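Grasso Self Storage, Braltarport
Frequently Asked Questions

Renting a unit

How big a unit do I need?
Bigger than you think, smaller than you fear. A one-bedroom apartment usually fits in a 5x10 if you stack like you mean it. A three-bedroom house wants a 10x20. If you have a piano, go up a size and make peace with it. Gianni Bassi in the office will talk you through it over the phone, and he will ask whether you remembered the garage. You didn't.

How many units are there?
112, spread over two buildings. Building A is the old one with the good parking. Building B is the newer one with the good elevator. We regret that these are not the same building.

Is there a minimum stay?
One month. After that you go month to month. Plenty of people tell us they only need six weeks, and we have sent some of those people birthday cards.

Do I need to sign a lease?
Yes. It runs four pages, and page three is the one with the late fees on it. Please read page three.

Do you take reservations?
We'll hold a unit for ten days with no deposit. On day eleven it goes back on the list, and in January that list moves slowly enough that you'll probably get it anyway. In summer you won't.

Getting in and out

What are your hours?
The gate works from 6 a.m. to 10 p.m. The office opens at 9 and closes at 5, with a lunch break that starts when Gianni gets hungry.

I'm locked out. What now?
If you've lost your key, call the office. We don't keep copies, so we'll need to cut the lock, and you'll need to show ID and buy a new one. If you've forgotten your gate code, we can reset it in a couple of minutes. If the gate is ignoring a code you know is right, press the star key first. It's on the sign. It's a small sign.

Can I give my code to someone else?
You can, but whoever has it has your stuff too. We'd prefer to add the person to your account, which costs nothing and gives them their own code. It also makes things much simpler if you two stop speaking.

Are there carts?
Yes, six of them, parked by the loading door of each building when people bring them back. One in Building B pulls to the left. We've oiled it, tightened it and replaced a wheel. Take a different one if you have glassware.

What you can keep here

What can't I store?
Anything that burns, leaks, rots or breathes. That means no gasoline, propane, paint thinner, fireworks, fresh food, plants or animals. Drain the lawn mower before you bring it. Dry pasta is a gray area, and the mice are firmly in favor of it, so please don't.

Can I sleep in my unit?
No.

Can I work in my unit?
Sorting boxes is fine. Running a table saw is a business, and the lease has an opinion on that (page two, for once). There are no outlets in the units, which tends to settle the matter.

Is it climate controlled?
Building B is. Building A is controlled by the climate. Wood furniture, photographs, records and anything with a battery should go in B. Patio chairs will be happy in either.

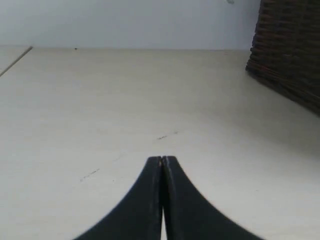
How should I pack?
Use boxes of the same size if you can get them, and fill each one to the top so it doesn't cave in when something lands on it. Books go in small boxes. Everyone puts them in a big one once. Leave a path down the middle, and keep the things you'll want first near the door — winter coats, tax papers, the coffee maker you swore you'd replaced.

Write on the sides of the boxes. A label on the lid is no use to you once there's another box on top, and "misc." isn't a label.

Paying

When is rent due?
The first of the month. You have until the fifth before the late fee kicks in. Autopay is available, and we never have to send the people on it the stern letter.

Do I need insurance?
Yes. Your homeowner's or renter's policy may already cover it, so ask them before you buy ours.

How do I move out?
Tell us ten days ahead, empty the unit, sweep it, and take your lock off. That last part matters. If your lock is still on the door, as far as the computer knows you still live here, and it will bill you accordingly. Brooms are in the closet next to the office.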